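自己在家敲颂钵总觉得头发沉，要不要继续买一整套？

Roya Bagheri
身心疗愈与放松 版块

大家好，潜水很久了，第一次发帖，写得啰嗦请见谅。

我是去年冬天开始接触颂钵的，起因是睡眠不好，朋友拉我去Tirkport那边一个叫Skovetti的小工作室躺了一次音浴。进去之前我其实挺怀疑的，心想不就是躺在垫子上听人敲碗嘛，结果那一次六十分钟（他们门口的单子上写的是60分钟整）我几乎是飘着出来的，回家倒头就睡，一觉到天亮！后来又去了好几次，每次都不错，就动了自己在家敲的念头。

先买了一只中号的手工钵，配一根包了皮的木棒，卖家送了一个圆垫子。刚到手那几天特别兴奋，下班回来就敲，晚上洗完澡再敲，有时候早上出门前也敲两下。大概过了两个星期吧，问题来了：我一敲久了，额头这一块就发沉，像戴了一顶小一号的帽子，耳朵里还有点闷闷的，停下来歇一阵就好。音浴馆里从来没有过这种感觉，就是自己在家才有。

我问过工作室前台的小姑娘，她说是“能量在清理”，让我多喝水，继续敲，敲过去就好了。这话我听着有点不踏实，可我也不懂，万一人家说得对呢？

另外一件事，Greltby上最近有一套七只的组合在卖，2549元，带一个收纳箱和一套录像课，说是每只对应一个脉轮，“单只使用容易失衡，成套才完整”。我现在就有点被说动了，觉得是不是因为我只有一只，所以才头沉？页面上写着拆封之后72小时内可以退，看着好像没什么风险。

所以我想请教的是：
头沉到底是怎么回事，正常吗，该不该继续？
我的敲法是：坐在沙发上，钵托在手掌里，举到差不多下巴的高度，绕着口沿磨，磨到声音很满很响，然后一直维持。一次大概一集电视剧那么长。
一整套到底有没有必要？
还有就是，家里环境比较乱，客厅连着餐厅，家人进进出出的，有没有什么办法弄得像样一点？我没有多余的房间。

补充一下，我没有戴助听器，也没有别的毛病，体检都正常，就是平时睡得浅，肩膀硬。我先生觉得我在浪费钱，所以这套东西我想想清楚再下手，买回来又吃灰我会被念一整年的……

先谢谢大家！

Soudabeh Abbasi
经常回答本版问题

你好呀！看到你的帖子我简直像看到几年前的自己，忍不住多写一点，你泡杯茶慢慢看。

先说头沉。你把钵举到下巴那么高，磨到很满很响，还一直维持一集电视剧的时间，我光读这一句耳朵就开始发胀了。钵离头太近啦！颂钵磨起来那个声音，听着柔，其实一点也不小，尤其是手工钵，基音上面还叠着好几层泛音，在小房间里会嗡嗡地堆起来。音浴馆里老师的钵放在地上，离你的头有一段距离，而且老师是敲一下，等它慢慢散，再敲下一下，中间有大段大段的安静。你在家是贴着脸不停地磨，这两件事根本就不是一回事，身体的反应当然也不一样。

我刚开始也犯过一模一样的错误，那时候觉得磨得越响越厉害，有一回连着磨了好久，晚上躺下来耳朵里还有尾音，吓得我第二天就去看了耳科。医生人很好，也没笑话我，检查完说听力没事，让我离远一点、短一点。所以我给你的第一个建议是先停几天，让耳朵彻底歇一歇。如果歇完还是闷，或者有耳鸣、听东西发木，请一定去看医生，别听谁说什么清理不清理的。

关于“能量在清理”这句话，我多讲两句，可能有人不爱听。我自己是相信声音对人有作用的，我做这个也好些年了，带过小班，也在朋友家的院子里敲过。可我最怕的就是这句话，因为它什么都能装进去，头疼是清理，恶心是清理，睡不着也是清理，那什么时候才是“不合适”呢？我带我跟过的那位Wasilewska老师（她教得可严了，第一节课连钵都不让碰，就让我们坐着听窗户外头）常说，学生不舒服，先把棒子放下。我一直照这个来。

然后是时间。我现在自己在家一次也就十来分钟，准确说我手机上那个提示音设的是13分钟，没有什么玄机，就是当初随手一划划到那儿了，后来习惯了。里面真正有声音的时间可能还不到一半，剩下都是在等它散。你可以这样试试：

坐到地上，或者坐椅子上把钵放在面前的矮凳、桌子上，垫子垫好，别用手托着举起来。手托着敲也可以，放低，放到肚子前面，胳膊别悬着（你说肩膀硬，举那么久不硬才怪呢！）。

先不磨，只敲。用棒子包皮的那一面，碰一下钵的外侧，靠上一点的位置，力气大概就像敲朋友家的门但不想吵醒孩子那样。

听到完全听不见了，再等一口气，然后才敲第二下。

刚开始你会觉得好无聊哦，手特别想动。没关系，无聊着无聊着，肩膀自己就下来了。

磨钵呢，等你敲顺了再说，磨的时候声音一起来就可以停手，让它自己唱完，不用一直喂它。很多人磨到发出那种“嗒嗒嗒”打棒子的声音，那是太快或者太松了，慢下来，贴紧一点就行。

还有一个小地方我想提醒，晚上洗完澡那一次，如果敲完特别精神反而睡不着，就挪到晚饭后。我有个学员就是这样，睡前敲，越敲越清醒，挪了时间就好了。每个人不一样，你自己记一记，写在日历边上就行，不用搞得像做实验。
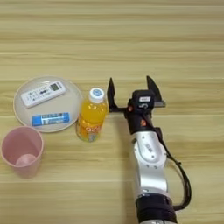
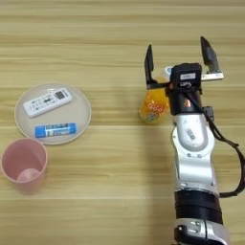 桌上的圆盘子和白色遥控器，两张都是

好，接着说你最纠结的那套七只的。

我的意见是先别买。真的，先别买！一只钵配一个脉轮的说法，我学的时候也背过，后来跟不同的老师上课，发现各家对应得都不一样，有的按音高，有的按大小，有的按金属的颜色，还有一位是凭手感分的。手工钵的音高又没有那么准，同一个师傅打出来的两只都会差一截。所以“单只容易失衡”这句话，我没有在哪位我信得过的老师那里听到过，倒是在卖东西的页面上见得挺多的，哈哈。

你头沉跟只有一只没关系。你如果有七只，还是举到下巴那儿轮着磨，大概会更沉。

再说价钱。两千多块买七只，还带箱子带课，平均下来一只其实很便宜了，便宜的钵不是不能用，我最早那只也便宜，现在还在用。只是成套的你没法挑，里面多半有一两只你喜欢的，剩下的声音发干，或者尾音很短，放在一起还会打架。你不如把这个钱留着，以后去能试敲的地方，一只一只挑，挑的时候闭上眼睛听尾音，听到哪只你自己不想走了，就是它。我第二只是隔了快两年才买的，去的时候下着雨，店里就我一个人，试了一下午，老板都给我倒了两回茶。

那个72小时退货，你也要看仔细，是拆封算起还是签收算起，运费谁出，录像课看过了还能不能退。七只钵连箱子可沉了，来回运费不是小数目，别到时候嫌麻烦就留下了。我猜很多人就是这么留下的。

最后是地方的问题。没有单独的房间完全没事！我家也没有，我就在餐桌旁边敲，桌上经常堆着一堆东西，我也懒得收。要紧的是几件小事：

金属勺子、玻璃杯、小碗这些，离钵远一点，不然会跟着一起嗡，那个声音特别烦人。我有一次怎么也找不到哪里在响，找了半天是抽屉里的汤匙。

风扇和空调开着也行，风别对着脖子吹，躺着不动的时候人凉得很快，腿上搭个毯子。

手机调成静音，倒扣过来。

跟家里人打个招呼，就说这一小会儿我不说话，你们该干嘛干嘛。我先生一开始也觉得我神神叨叨的，后来发现我敲完了脾气变好了，现在到点还会问我今天敲不敲。你先生那边，你不买那套七只的，他应该就已经很高兴了吧。

还有蜡烛呀、水晶呀、香呀，喜欢就摆，不摆也不影响。香我个人不太建议在小客厅里点，头本来就沉，再一熏更难受了。

你先歇几天，再用放低、放远、敲少的办法试一个星期，回来告诉我们怎么样好不好？

Sølve Dalen
新注册用户

我也说说，我不是老师，就是玩得比较久。

楼上讲得很全了，头沉那一段我都同意。我补充一个可能性，你那根棒子。包皮的木棒有好有坏，皮松了或者接缝鼓起来了，磨的时候会有一种很尖的沙沙声，自己不一定注意得到，耳朵可是一直在听的。你可以换一根毛毡头的试试，敲出来会圆很多，低音出得来，价钱也就一顿饭钱。我换了之后感觉像换了一只钵。

另外憋气也会让头发沉，这个我觉得很多人没留意。磨钵的时候人一专注就容易屏住呼吸，尤其是快要磨出声音的那几圈，我自己就是，磨着磨着脸都红了。你下次留心一下，要是也这样，就一边磨一边轻轻地哼，哼什么都行，哼着就没法憋气了。

至于七只的那套，我跟楼上想法不太一样。我买过，不是Greltby上这一家的，是别处的，差不多的东西。我挺喜欢的呀，周末把它们摆一圈，想敲哪个敲哪个，跟孩子一起玩也很开心，小孩子特别爱听大的那只。脉轮什么的我不研究，也说不好。如果你就是喜欢收集，手头又宽裕，买了也不算冤枉。但是如果指望买了头就不沉了，那肯定不行，这一点我站楼上。

对了，套装里的小钵声音又高又亮，这种特别容易刺耳，我现在基本只用大的三只，小的拿来放钥匙了。

水还是可以多喝的，前台小姑娘这半句没毛病。

Khoa Lò
会员

别买。戴个耳塞敲，什么事都没有，我一直这样。头沉就是颈椎，去按按就好了，我按了两次就没感觉了。

颂钵那种东西其实锅盖也能敲，哈哈，开玩笑的。

Soudabeh Abbasi
回复 Khoa Lò

耳塞我不反对啦，不过要是得戴着耳塞才敲得下去，那多半还是太响或者太近了，先挪远试试看嘛。颈椎的话隔着屏幕谁也不知道，她想查就去正经地方查，别随便找人扳脖子哦。

Roya Bagheri
楼主补充

谢谢谢谢！没想到这么多人回我，我昨晚一条一条看的，看到“敲朋友家的门但不想吵醒孩子”笑出声了。

我歇了几天，昨天傍晚照着放低的办法试了，把钵放在茶几上，我坐地毯上，一共就敲了没几下。声音小了好多，开头还真有点失落，觉得不过瘾。但是头没有沉！耳朵也没有闷！不知道是不是巧合，我打算再试一阵子。Sølve说的憋气我也中了，磨的时候我先生在旁边看着，说我整个人跟潜水似的。

棒子我也检查了一下，接缝那里确实翘起来一小块，我用手指摸得到，准备换一根毛毡的。有没有人知道棒头买多大的合适？我的钵口径大概比我手掌伸开稍微小一点点，我手不大。

那套七只的从购物车里删掉了，结果刚删掉它就给我发了一张优惠券，真会挑时候。

Roya Ansari
会员

同名的来打个招呼！棒头的事我碰巧刚折腾过。你这个大小的，选中号毛毡就行，握在手里别太轻，太轻的敲不出底下那层低音。要是能去店里就带着自己的钵去，现场敲两下最准，我当时就是包了条毛巾塞在背包里背过去的，店员一点也不觉得奇怪。Tirkport旧码头那条街上就有一家可以试，傍晚五点以后人少一些，具体关门时间你去之前打个电话问问，他们冬天会提早。

毛毡用久了会起毛掉渣，拿剪刀修一修就好，别用水洗，我洗过一次，干了以后硬得像块饼干。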